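Lurkovum publishes a budgeting guide for people about to buy a robot

Idley, October. Lurkovum, which advises launderettes, care homes and small hotels on equipment, has released a planning guide for customers considering a robot arm for laundry work. It runs to 12 pages. The price of the arm appears on page 3, and most of what follows is about everything else.

The guide, titled "Before You Sign", came out of a year of reading other people's quotations. Lurkovum's advisers found that buyers were generally well informed about the arm itself and could recite its reach from memory. They were less ready for the electrician.

"The arm is the bit everyone wants to talk about," said Emil Bachmann, head of planning at Lurkovum. "I have sat in meetings where we spent an hour on the colour of the casing, and then somebody from the kitchen came in and asked whether it would fit through the door. It would not."

The guide splits a laundry automation budget into 4 parts: the equipment, the room, the people and the year after. Each has its own worksheet, with a blank column for the supplier's figure and a second blank column for the figure once the supplier has been telephoned.

Under equipment, buyers are asked to list every item the arm will have to deal with before choosing a gripper. Towels are the usual starting point, being large and cooperative. Children's clothes, fitted sheets and anything with a drawstring should go on the list too, including the items staff would prefer to leave off it. Suppliers tend to demonstrate with a flannel. Lurkovum suggests bringing your own washing to the demonstration and keeping hold of the flannel.

Spare fingers also get a line of their own. They are commonly quoted as an accessory, somewhere below the carrying case, and a customer who runs two shifts will want a set on the shelf from the first day.

The room section deals with floor loading, sockets, clear space around the arm and the height of whatever it is meant to reach into. Raising a washing machine can cost very little if it is planned with the plumbing and a surprising amount if it is planned afterwards. Readers are advised to measure with the machine door open. Drawings supplied with quotations nearly always show it shut.

Trodier, a family-owned group of launderettes, tried the worksheets while the guide was in draft. Its first budget had one line, reading "robot". The second had enough lines to need a lunch break, and the group has moved its purchase to the next financial year, a decision it describes as cheerful. It has meanwhile bought better baskets.

Brunner, which runs a small hotel and its own laundry, went the other way and placed an order, having cut the job down to loading only. Folding was taken out of the specification after a discussion the hotel would rather keep private. The guide uses both sets of worksheets, with the prices removed, to show how the same questions can lead to different answers.

On the subject of time, Lurkovum recommends planning for 12 weeks between delivery and ordinary working use. Quotations often put this at "plug and play", a phrase the guide lists in its glossary under "see also: invoice".
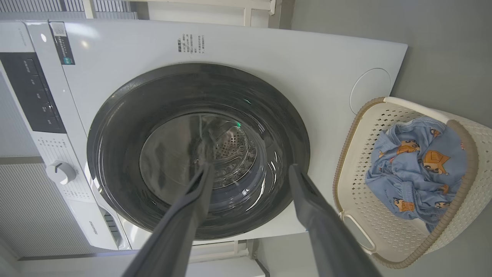
The people section is the longest. Someone has to be trained to stop the arm, restart it and decide when to send for help, and that person will at some point go on holiday. The guide asks for a second name on the form and will not accept "to be confirmed". It also asks buyers to cost the hours staff spend standing nearby during the early weeks, whether or not they are officially watching.

The final section, on the year after, covers servicing, software fees, insurance and the question of who owns the settings if the contract ends. Bachmann said this was the part customers most often skipped.

"They get to the end of the purchase price and close the folder," he said. "I understand it. I do the same with my car."

"Before You Sign" is free to existing customers of Lurkovum and can be requested by others through the Idley office. A printed copy is available for those who like to write in margins. Worksheets can be returned for comment, and the advisers ask that any quotation sent with them includes all its pages, particularly the last one.

A question session on the guide will be held at the Idley office on Tuesday. Tea is provided. Suppliers are welcome to attend and are asked to leave the flannel in the van.

Press enquiries: Emil Bachmann, Lurkovum, Idley.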